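Ticket 1578 - Small parts storage
Subject: Blue bins won't stay seated on the Bovura rail, and bin specks after cleaning
Opened by: Touran Akbari
Date opened: February 22, 2023
Priority: Low
Status: Resolved, one item left open

Problem as reported

The blue bins on the lower rail tip forward when they are pulled halfway out. Two have come right off and spilled fasteners on the floor. The bins on the upper rail are fine. It started after the shelving was moved in January. I have also been finding grit in bins that are meant to be clean, and it ends up in the small screws.

Equipment

Wall rail: Bovura, two rows, 17 bins on the lower row
Bins: blue plastic, part of the Fehr order
Labels: Bostever card labels
Stock list: kept in Diva under Small Parts

Entry 1

Checked the rail with a level. The lower row is out by 19 mm from one end to the other. The wall is not the problem, as the upper row is level. Two of the bracket screws had backed out and a third was missing its washer. Tightened the two and replaced the washer. The low end came up but bins still tipped when pulled.

Entry 2

Swapped bins between the rows to see if the fault followed the bin. It didn't. Bins from the lower row sat properly on the upper one, and upper bins tipped on the lower one. Put them all back in their old spots so the labels still match Diva.

Entry 3

Emptied one bin and took it over to the grey marble-patterned surface to look at it in decent light. I wanted to rule out a worn rim before ordering a new rail.

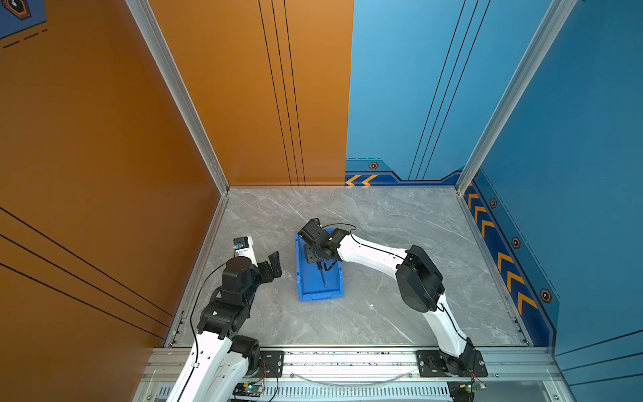
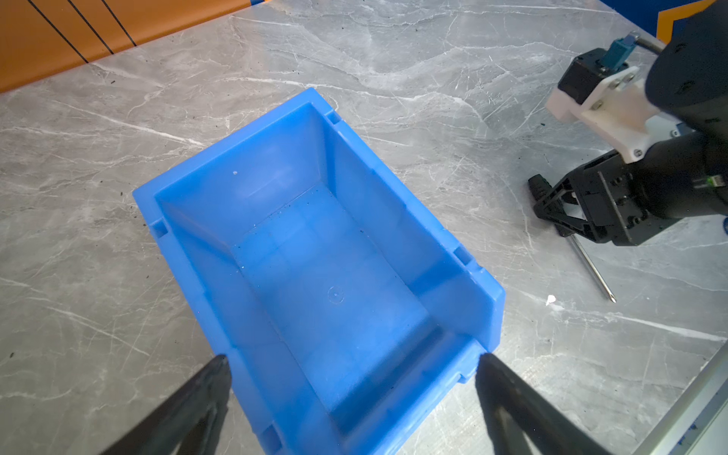

Blue bin on the grey marble-patterned surface, both pictures.

The rim has small notches and recessed slots along the outer edges of the long sides. I could not find any cracking there. The small ring with a dot in the floor of the bin is a moulding mark and can be left out of any damage report - someone had put it down as a puncture on the old sheet.

There are a few tiny dark specks on the bin floor and a small white one up on the inner back wall. There are crumbs on the surface as well, so wipe that down before setting clean bins on it.

Entry 4

Went back to the rail with the bin ruled out. The lip on the lower row was bent outward for most of its length, probably from the move. Straightened a short section with a block and clamp and hung the test bin there. It stayed on through 100 pulls, loaded with M5 bolts. Did the rest of the rail the same way and refitted all the bins.

Entry 5

Grit: washed the lower row in warm water with dish soap, rinsed, and left the bins upside down on a towel overnight. A dry cloth just pushes the specks into the corners. Screws went back in the next morning after a shake in the kitchen sieve.

Resolution

Rail straightened and levelled, bins washed, labels refitted. No new bins needed. Please don't hang anything heavier than the M5 bolts on the lower row for now.

Still open

One spare washer is needed for the left bracket. The one I used came off the upper row, and I would like to put it back. I will close the ticket when it arrives.

T. Akbari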